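Anyone been to the fika night at Lindholm?

panetent_pat
6/2/26
My sister keeps bugging me to go to one of the fika evenings at Lindholm, the little Swedish bakery on Gellell Street. It's $20 and you get two hours, coffee, buns and a talk from Linnea Sjöberg about why Swedes stop work to sit down together. I love the idea, but can you really teach a coffee break?

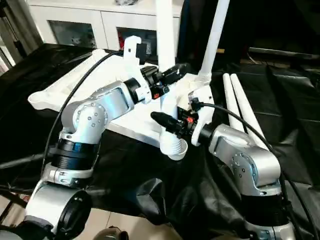
I mean, my grandma did this every afternoon with a can of Folgers and she never gave a talk. Worth it or not?

crumbcake2301
I went in March and loved it! Linnea is so funny, and the cardamom buns were still warm (I had more than my share, no regrets). She makes everybody put their phone in a bread basket, which I hated for five minutes and then kind of forgot. I came home and started doing it at 3 with my husband - coffee, something sweet, no screens.

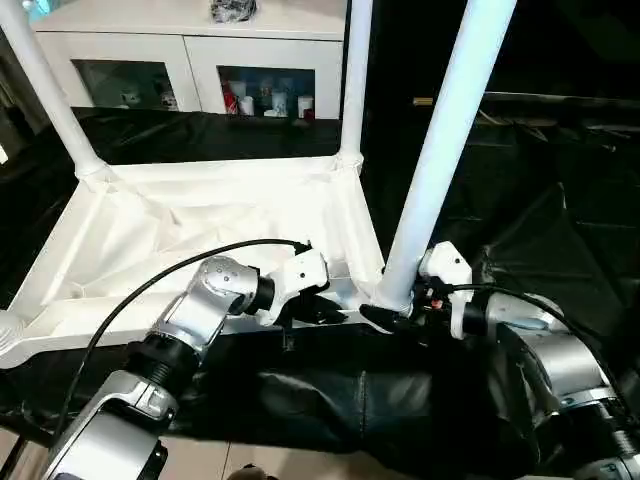

Re: Anyone been to the fika night at Lindholm?

hurkeo_hal
I'm going to be the grump. I lived in Gothenburg for two years and fika was bad office coffee and a store-bought cookie, and it was great. Candles and a talk turn it into something else. If you want the buns, buy the buns.
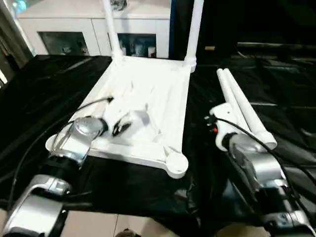
Also it's way too crowded. I get that she has rent to pay, but you can't have a conversation with a stranger's elbow in your saucer.

crumbcake2301
Hal, that's a little unfair. She said the same thing about office coffee! The candles were only there on account of it being dark out. And my table talked the whole time, I still text one of the women I met.

hurkeo_hal
OK, fair, maybe I got a bad night. The buns are excellent, I'll give her that. I've tried to copy them and mine come out dry, even with 200 grams of butter.

panetent_pat
You two have pretty much sold me, grump included. I signed us both up for next week. Hal, try pulling yours out of the oven sooner? Mine were like rocks until I did.
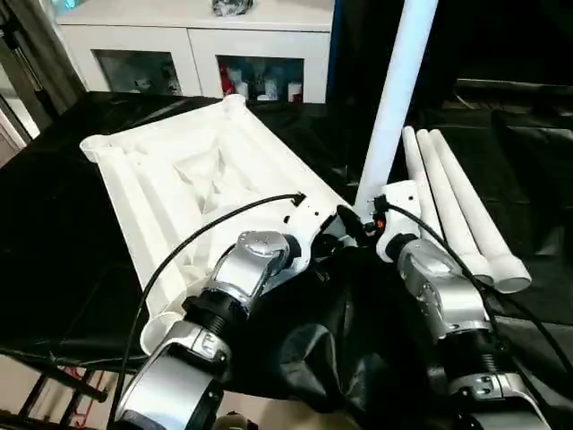

White tray on the black cloth

Contact us | © Hurkeo Food & Culture Boards | Back to top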